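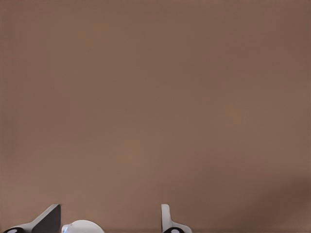 4 min read

Progress report to the Wedley fund: handling rules for simulated gripper work

Work package 2 covers the written rules that Stulis and Prasari apply when recording simulated pick-and-place episodes. Draft 4 of the rules went to both partners in January and is now in use. It contains 29 clauses, of which 10 are mandatory. The remainder are recommendations and will be reviewed after the next recording block.

The mandatory clauses deal with start state, approach and release. An episode must start with the jaws open and empty. Contact with the tabletop ends the episode, and the log must state which part made contact. Containers may be placed at any angle to the table edge, but their position must be stored before the arm moves. 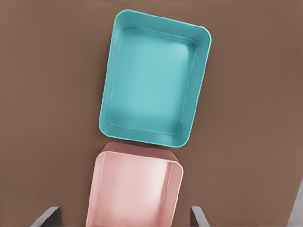 Clause 17 caused the most discussion. It requires a separate label for containers that stand close together, as one may be disturbed while the other is being handled. Prasari asked for a fixed minimum gap. Stulis preferred to record the gap and set no limit. The current text follows Stulis, and the question stays open.

The Messina checking tool has been run on 700 episodes. It reads the log only and does not assess the rendered views, so view checks are still done by hand. Two clauses on naming were found to overlap and will be merged.

Remaining work under this package: agree on clause 17, add container color to the log format, and issue draft 5 to both partners. No change to the budget is requested.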